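5/31/19

Went to the open day at the Irudley site in Grelport. Took the early bus, signed in, got a paper badge and a site map that still had the February hall numbers on it. The kitchen cell had moved from Hall 2 to the back of Hall 4, past the pallet stackers. Lost ten minutes to that.

## Kitchen cell

The task on the board was short: crackers, pan, plate, on an ordinary built-in gas cooktop. The arm is the standard Wulska six-axis with a two-finger gripper. Wrist camera feed on a monitor to the left of the visitor line, which was the better place to stand. From the line itself the arm blocks most of the work.
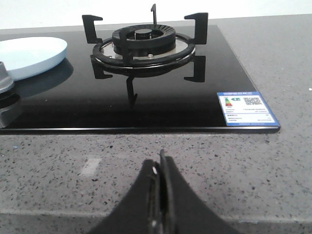 Spec sheet gives 158 ms from camera to motion command. They quoted 90 for the next controller, no release date. I asked whether the figure included the grasp planner and was told it did, then that they would check. Wrote down 158 with a question mark.

Black glass is a bad surface for this. It mirrors whatever stands on it, and a depth estimate can place a support prong below the cooktop. They mask the glass by color and fit a plane to it from the front edge and corners. The speckled counter gives plenty of texture for the fit, so the weak area is only the glass itself. I would have put a second camera on a fixed post. Their answer was cost and cable routing.

Notes on the setup:

- Gripper pads are changed every 4,000 cycles, by the log sheet on the cell door.
- Pan has a pale green handle, easy to segment against black. I suspect it was picked for that.
- Plate is light blue, oval in the camera view, and stands directly on the glass beside the burner.

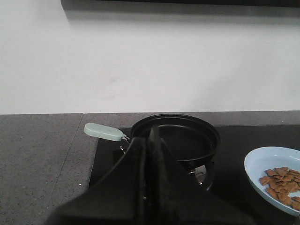 ## Handling the crackers

Small flat pieces that overlap are harder than they look. Weight per piece is low, the edges are irregular, and the pile changes shape with each contact. The controller has no model of single pieces. It treats the pile as one region with a height map and plans on the outline. Reasonable for moving food, useless for counting it.

The handout had a page on this, which I read standing up between runs. The demo log listed 927 runs since the cell was rebuilt. No split between clean runs and runs stopped by hand, so the number says little. I asked for the split and was given an address to write to.

I copied the start of the page here so I have it with the rest:

> **Loose food in a shallow pan**
>
>

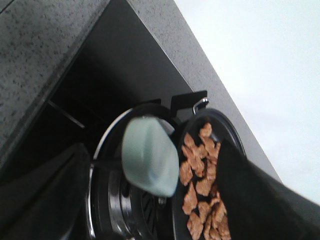

>
> *By the Paulauskas Applications Desk, Grelport*
>
> Contact with brittle food should be slow and shallow. We limit the force at the fingertip and let position error grow until the limit clears. Dark pan interiors help the camera separate food from background, provided the exposure is locked before the wrist begins to move.

The exposure remark is useful. Ours is on auto, and I have seen the mask drop out when the wrist turns toward a white wall. Lock it first thing tomorrow and rerun the old set.

## Second station by the door

Skipped most of it. Conveyor, suction cups, boxed goods. More than 20 people in line and the same talk I heard last year. Went back to the kitchen cell and stood at the monitor until the lunch break.
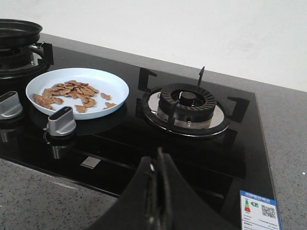 *Wrist view: crackers on the plate, pan on the left burner, right burner clear.*

Left at two. Bus late, read the handout again. Still to do: write for the run split, ask what the 158 covers, price a fixed camera post with bracket. Receipt for the bus is in the back pocket of this book.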